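3.2 Secondhand office desktops and the repair trade in Lonlow

Most of the office desktops sold secondhand in Lonlow come from lease returns. A company keeps its machines for a fixed term, the leasing firm takes them back, and they are sold by the pallet to shops that clean and resell them. Marchand described this chain for two neighboring towns and found that the price a shop pays depends mainly on how many units in a lot will start without repair. Our interviews with buyers at Ernov and Avram support this. Both firms test a sample from each pallet before they bid, and both said that a bad sample lowers the offer for the whole lot.

Shops differ in what they do with units that fail. Ernov sells them on for scrap within seven days. Avram keeps them for parts, and its staff sort the parts by model so that a board from one machine can be used in another of the same line. The second approach needs more shelf space and more labor, and it pays only when the shop handles many machines of the same model. Large office brands are favored for this reason.
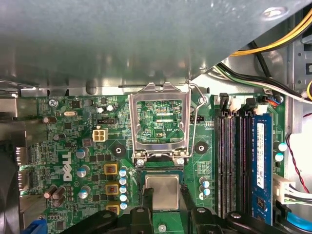

Figure 2. Desktop motherboard with the processor load plate raised.

The value of a used board is set by its weakest part. Buyers told us that a board with bent socket pins is treated as scrap, even when everything else on it works, while a missing screw or a scratched case has little effect on price. Processors are often sold separately from boards, and a shop that sells them this way has to decide which of the two should carry the cost of testing. Avram puts it on the processor. Ernov does not sell processors alone.

Warranty terms also shape the trade. Prisasura, the largest reseller in the region, offers two months on complete machines and none on parts. Smaller shops match the term on machines because customers ask for it, but several let a customer exchange a part on the day of sale. None of the shops kept written records of these exchanges, so we could not estimate their cost.

We return to the question of records in Section 7, where we compare the shops' own accounts of their return rates with the complaints filed at the town office in April.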